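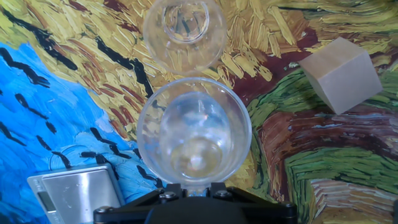 Can these squad files tell you who should have been picked?
They can't. They list who was named, who was left out and what reason the board gave, and the reason is only as good as the board that gave it.

Brarkura Squad Notes, read me first

Covers 57 squad announcements in the Fedville and Ogura cricket leagues, with 556 player rows. Last changed 21/09/2024.

Files
squads.csv – one row per player per announcement
omissions.csv – players dropped or not considered
grounds.csv – venue names, with old spellings

Columns worth a warning
role: copied from the announcement. Ogura calls nearly everyone an all-rounder, so treat that label with care.
reason: "injury" covers everything from a broken thumb to a row with the coach. We did not try to tell them apart and doubt that anyone could from press notices.
uncapped: 1 if the league had no earlier match for the player. Fedville's older scorebooks have gaps, and 4 players marked uncapped almost certainly weren't.

Known problems
The April announcements from Ogura were typed up from a noticeboard and 96 rows have no bowling style. Blank means unknown. Please don't fill it with "medium".
Late replacements are missing unless a fresh squad was issued.

Limo
The Limo script rebuilds the tables from the raw text. It also prints a "selection score" for each player. We left it in as people kept asking for it, but it has never been checked against results and we would not quote it.

Corrections are welcome if they come with a source. A strong memory of the match is not a source.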